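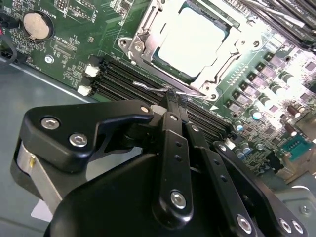
## Podska 2 – Rerkeck 2, what happened after halftime?

**backfour_left**
May 19, 2020

Been rewatching old games with no league on. Put on the January one against Podska last night. Two up at the break, cruising, and then we stop playing. Both their goals came from the same side of the field. Our right back was pushed up for the first and walking for the second. I think the coach lost us those points by not making a change until it was too late.

**northterrace18**

Disagree. The change he did make was the problem. He took off the holding midfielder and went to three up front while we were leading. After that Podska could run straight through the middle. The right back was covering for two people.

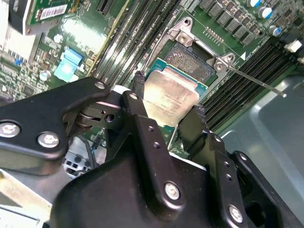 Look at the second goal again. The pass starts in the center circle and there is not one Rerkeck shirt within ten yards of it. You can't put that on a defender.

**backfour_left**

He still has to track his man. I'd have had Quaye's old fullback on loan over him any day.

**istiter_road**

I was there, one of the 300 or so who made the trip. The wind mattered more than either of you are saying. We had it behind us in the first half and our keeper couldn't clear it past the halfway line in the second. Same thing happened at Istiter the year before.

**northterrace18**

Wind was the same for both teams. They got up the field by passing it.

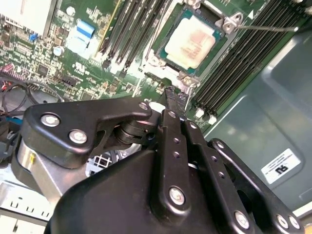 **col_b_40**

My complaint is the spacing. We defend in two groups and leave a hole between them, and every team in the division knows it by now. Think of the board up there, three memory slots on one side of the socket, seven on the other, and the processor sitting alone in the middle. That was our midfielder after the hour.

**backfour_left**

Fine, the middle was open. I still want a new right back before we start again.

**istiter_road**

If we start again. Has anyone heard about season ticket refunds?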